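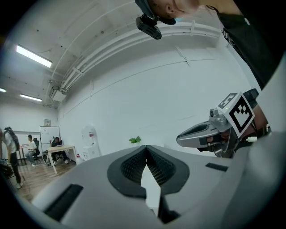
Two of the handheld grippers, with the marker block on top of the one at right

Our marker tracking keeps dropping out – any ideas?
Bình Tiêu, Apr 4, 2020

Hi everyone! I help with a student robotics project at Heywood, and we're recording simple jobs with handheld grippers (picking up cups, folding cloths, that kind of thing) so the students can train an arm later on. Each gripper gets followed by its printed marker block, and every so often the track just vanishes for a moment and comes back somewhere silly. In our last batch of 500 recordings we had to throw out 166, and the students were pretty glum. We've printed the markers again and it's no better. What would you try next?

Gumus
Oh, I feel for your students! I'd look at the ceiling lights first. Glossy paper under fluorescent tubes gives you a white glare at certain tilts, and the square pattern washes right out. Print on matte paper, glue it down flat, and shorten your exposure a little – ours was far too long and every quick turn of the wrist came out as a smear. Do a new calibration afterward, too. We skipped that in September and lost a whole week to it.

hudura_club
same problem here, never fixed it. we just move slower

Clirovell
Check that your sleeve or a strap isn't covering a corner of the pattern when you turn your hand. One hidden corner was enough to lose ours.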